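Old Desktop, New Job: Rebuilding a Tower PC for the Common Room
Student project report, spring term

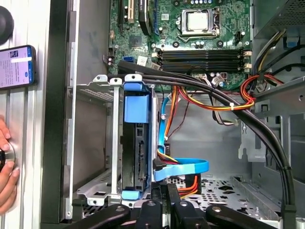 How much memory does an old desktop need before it's pleasant to use again? For web pages, essays and a bit of music, 8 GB was plenty for us, and going higher made no difference that I could feel.

That question took up far more of my term than it should have, so I've put it first. The rest of this report covers what I did with the tower, what I'd do again and where the marks probably ought to come off.

Why a desktop

The project list had a few options on it and most people went for something with an app. I wanted to take a thing apart. The department had old desktop towers in the store cupboard (mine had the asset number 1706 on a sticker, so that's what it's called in my notes) and the brief was to get one working well enough to live in the common room, write up the process and keep the spending down. I'd never opened a computer before. My dad's advice was to touch the radiator first, which isn't quite right, but more on static later.

Getting to know the inside

I spent the whole first session just looking and drawing. I honestly recommend this! With the side panel off, a tower is mostly air and cables, and the cables are what make it look frightening. Once I'd followed the red, yellow and black bundle with my finger a couple of times it stopped being spaghetti and started being a route. Somebody at the factory had put a little white cable tie round it, and I left that alone.

The board was easier than I expected. The processor sits in its socket under a metal frame with a lever, and the four memory slots are lined up next to it, black with white latches at the ends. The drive cage is just a silver metal box full of holes and slots. I'd imagined something cleverer.

My first drawing had the memory slots on the wrong side of the processor, because I'd turned the case round between sketches. I redid it and wrote TOP on the case with masking tape. Slightly embarrassing, but it saved me twice afterwards.

Static and other worries

I used a wrist strap clipped to bare metal on the case, with the mains lead out of the back. The technicians' sheet also says to hold the power button in for a few seconds after unplugging, and I did that every time. The power supply itself stays shut. That was the one firm rule we were given and I had no wish to break it.

Cleaning

Dust first. I took the tower outside and used a soft brush and a can of Quintero air duster in short bursts. Long bursts make the can go freezing cold and it starts to spit. I held the fan blades still with a cotton bud while I did them. Then I went over the metalwork with a barely damp cloth, keeping well away from the board, and left everything to dry over lunch.

Memory

Now the bit I got wrong. I ordered two sticks from Horex going by the size printed on the box and didn't check the type. They were for laptops. They're much shorter, and I stood there for a good minute wondering where the rest of it was. The shop swapped them, but I lost a week and the postage.

The right ones went in with more of a shove than I was comfortable with. You open the latches, line up the notch, and press on both ends until they click. One of mine clicked on one side only and the machine beeped at me when I switched it on. I took it out, put it back in, and the beeping stopped.

Storage

The old hard disk still worked but it was slow and made a noise like gravel. I swapped it for a 1000 GB solid state drive, which was more space than a common room will ever use, but it was on offer and cheaper than the smaller one. It's also a lot smaller than the old disk, so it needed an adapter bracket (Giditz, four screws, no instructions) before it would sit in the cage properly.

System

I put a lightweight Linux desktop on it. The install was the calmest part of the project — I had a sandwich. Getting the printer going took longer than everything else that afternoon put together, and I still don't know which of my changes fixed it.

Results

I timed starting up from the power button to a usable desktop, before and after, four times each. Before, I could make a cup of tea. After, I couldn't find the mug. The proper timings are in the appendix table. I also ran the Nomon benchmark because the mark scheme asked for a benchmark, but I don't think it tells you much about whether someone can print an essay at five to nine.

People are using it, anyway. Someone has already changed the wallpaper.

What I'd change

I'd check the memory type before ordering. I'd label both ends of each cable before pulling anything, where this time I only labelled the ones I thought I'd forget, and naturally those were the ones I remembered. And I'd do the cleaning before the drawing, as my first sketches have thumbprints all over them.

I'd also like to have tested more than one machine. With a single tower I can't say how much of the speed-up came from the new drive and how much from the memory, as I fitted both before running the second set of timings. My guess is mostly the drive.

Spending

I came in under the limit, including the wasted postage. Receipts are at the back, apart from the one for the air duster, which went through the wash in March.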